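Timestamps, part three: the planner was reading the future

10/02/2021

Filed under: control, perception, tooling

The last two posts covered clock sync between the camera host and the arm controllers. I said then that the remaining jitter was small enough to ignore. I was wrong, and most of September went into finding out why.

Short version for people who only want the fix: if your perception node stamps a point cloud when it publishes, and your transform buffer interpolates arm poses at that stamp, every moving link will be filtered out of the cloud at the wrong place. Stamp at exposure. If your driver doesn't give you an exposure time, measure the offset and subtract it. The rest of this post is how I got there and what I changed in the planner afterwards.

Setup, for new readers. Two arms share one table. A fixed camera looks down at the workspace. The perception node (Cavus, our in-house thing, mostly written by Areeba Memon) produces tray poses and a height map of whatever is in the trays. The planner is Uvby, which I maintain. It takes the tray poses, the height map and both arm states and produces a joint trajectory for each arm, plus a schedule that says who is allowed in the middle of the table and when.

The contents of the trays are tangled, stringy loops. They are a poor target for anything that wants a rigid object model, so Cavus doesn't try to build one. It gives the planner a height map per tray and a list of candidate grasp points ranked by how much material would probably come along. The trays are the only rigid things in the world model apart from the table and the arms themselves. They are not fixtured. They get nudged, and they end up at whatever angle they end up at.

The symptom was that the planner would reject grasps at the near edge of a tray with a collision error against "unknown object, 2". Sometimes it was unknown object 3. The object existed for one or two planning cycles and then went away. It only happened when the other arm was moving.
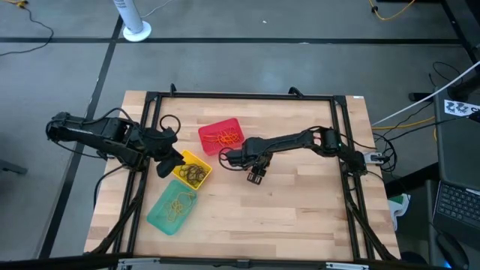

Anyone who has worked with self-filtering will have guessed already. Before the cloud goes into the collision world, we remove every point that falls inside a slightly inflated model of either arm. What is left should be table, trays and contents. If the arm model is placed where the arm was at a different time than the cloud, a sliver of arm survives the filter along the trailing edge. That sliver gets clustered, given a bounding box and inserted as an obstacle. The planner then does exactly what it should and refuses to drive through it.

I had ruled this out early, for a bad reason. I logged the difference between the cloud stamp and the nearest joint state, and it was always under 4 ms. It looked fine. What I was measuring was the quality of the lookup. The lookup was excellent. The stamp itself was wrong.

Demetrius Bellamy suggested a test that doesn't depend on trusting any clock. Swing one joint back and forth in a sine at a known frequency, segment the forearm in the image, and fit a phase to both the image angle and the encoder angle. The phase difference divided by angular frequency is the delay. Do it at two or three frequencies and make sure the delay is constant. If it grows with frequency you have something else going on, probably a filter in the joint state path.

We ran it. The delay was constant at 70 ms.

At the speeds we use for transfers, 70 ms is several centimeters at the gripper. Our inflation margin was 15 mm. There was never any chance of the filter working while an arm was moving fast, and the only reason the thing worked at all is that most clouds were taken with at least one arm parked or creeping.

Where the time went:

The driver hands over a frame after readout and debayering. Cavus then did its undistortion, built the cloud, and stamped the message in the publisher constructor. The publisher was constructed last. Somebody moved that line during a cleanup two years ago. The commit message is "tidy". I checked who it was and it was me.

The fix in Cavus is four lines. The frame is stamped in the driver callback, the stamp is carried through the pipeline untouched, and a constant measured offset is subtracted to account for exposure and readout. The offset lives in the camera calibration file next to the intrinsics, and the calibration tool now refuses to write the file without it. Areeba added the sine test as a subcommand so that it gets rerun whenever the camera settings change. Exposure time is part of the offset, so changing exposure without rerunning the test puts you back where you started, only less visibly.

With the stamp corrected, I replayed the logs from September through the new filter. The old build had produced phantom obstacles in 322 planning cycles. The new one produced 32 on the same data. Better, but I wanted to know what the 32 were.

They were almost all cables. The arm model has links and grippers in it. It does not have the cable loops that hang off the wrists. Those move with the arm but not rigidly, so no fixed mesh is going to cover them in every pose. Three options came up:

1. Inflate the wrist link until it swallows the loop. Simple, and it removes real points from the tray whenever the gripper is close to it, which is the one moment you want those points.

2. Learn a mask in image space. Areeba has a branch for this. It works on the poses it was trained on, and I don't want a learned component deciding what counts as an obstacle until we have a lot more data.

3. Require persistence. A cluster that is not a tray or tray contents must be seen in a number of consecutive clouds, in the same table-frame position, before it becomes an obstacle.

We went with the third, restricted to a region around each wrist. Outside those regions a new cluster becomes an obstacle immediately, as before. Inside them it has to hold still for five clouds. A cable that sways doesn't qualify. Something left on the table does, after a short wait during which the arm is speed limited. I am aware that this is a heuristic with a number in it. The number is in a config file with a comment explaining where it came from.

Two changes on the planner side while I had it open.

First, the schedule. Uvby used to treat the middle of the table as one lockable zone. That was conservative and it meant one arm spent a lot of its time waiting for the other to leave a region it had no interest in. The zone is now computed from the swept volumes of the two trajectories. If they don't intersect, both arms go. If they do, the later one gets a delay inserted at its last safe waypoint. The intersection check adds roughly 3 ms to a plan and I can live with that.

Second, error messages. "Unknown object, 2" cost me days. Collision failures now report the cluster centroid, the stamp of the cloud it came from, its age, and the distance from the nearest arm link at that stamp. Had the last field existed in August I would have seen that every phantom was within a few centimeters of a moving forearm, and this would have been a much shorter post.

I also put an assertion in the transform lookup. If a cloud arrives with a stamp newer than its receive time minus the minimum possible pipeline latency, the node logs an error and drops it. A cloud can't be that fresh. The old build would have tripped this on every single message.

Open items. The persistence filter runs per cloud, so its wait time changes if the camera rate changes; it should be in seconds. The sine test assumes the forearm is unoccluded through the whole swing, and that isn't true for every starting pose of both arms. And the height maps still smear when a gripper lifts strands out of a tray, a separate problem with the temporal averaging in Cavus. That one is ticket 329 and it is assigned to me.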